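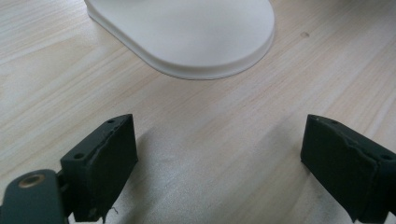
A white base with a raised rim, on the light wood tabletop.

How to Set Up and Refill a Paper Cup Dispenser

These steps are for a stand-up tube dispenser on a break room table. You need the dispenser, a sleeve of paper cups and a damp cloth. Allow 3 minutes.

1. Wipe the table and let it dry. Grit under the base will scratch a wood surface.

2. Pick a spot away from the table edge. If the table has a cable hole, keep the dispenser clear of it.

3. Check the tube before you load it. Wash it if there is dust inside, and dry it fully. 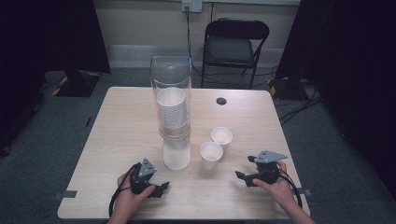

4. Open the sleeve at one end and leave the cups nested. Handle them from the outside and keep your fingers off the rims.

5. Lower the stack into the tube. Stop before it sticks up past the top. Our Lendmont tube takes 34 cups, but check yours, as wall thickness varies by maker.

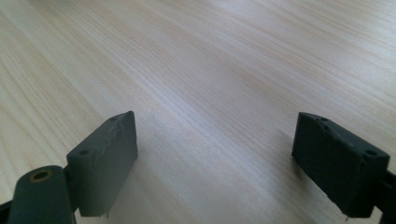 Bare tabletop, light wood with a fine grain.

6. Take out one or two cups as a test. If they come away stuck together, lift out the stack, fan it gently and put it back.
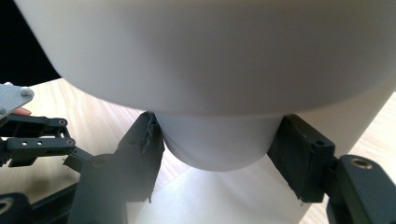
7. Fold the open sleeve shut and store it in a dry cupboard. Cups kept next to a sink go soft at the rim.

Refill when the stack is down to the last few. Wash the tube once a month with mild soap.

Last updated April 1, 2018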